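Otby Clothing Room - progress report to the Dimitriou Fund
2026-02-23

Dear friends at the Fund,

It has been a full and happy winter in the clothing room, and I am so glad to be able to tell you how your grant has been put to use. When I last wrote, in December, we were still sorting donations on the floor (my knees remember it well!) and plenty of good shirts went back into bags for want of anywhere to lay them out. We have a proper wooden table now, wide enough to spread a shirt flat and look it over, collar and buttons included, before it gets folded. 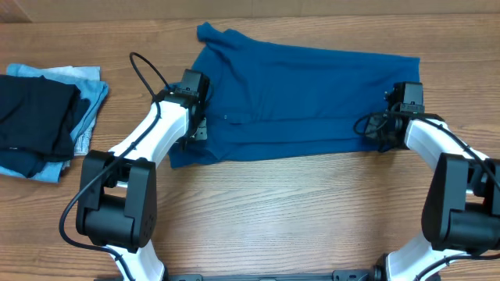
Since December we have sent out 52 family parcels, which took roughly 400 garments between them. Polo shirts are still what the schools ask for most, and Valska Primary has put in for 15 more before spring. Short sleeves always go first, whatever the weather is doing, and we have learned to set them aside as soon as they come out of the bag.

Folding takes longer than I told you it would. A collar that goes on the pile crumpled comes off it crumpled, so we smooth each shirt on the table first, and then it joins the folded stack.

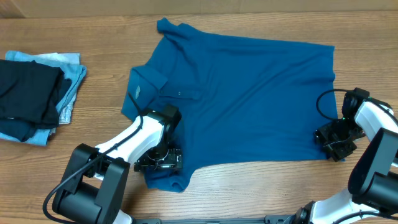 Of the money you gave us, enough is left to carry the room through nine more weeks. I would dearly like to spend part of it on shelving - the stacks lean once they get tall, and a shirt from the bottom is a nuisance to reach. Fornadov have promised me a price by the end of the week, and I will send it on as soon as it comes.

With warm thanks from all of us,
Lorna Mangubat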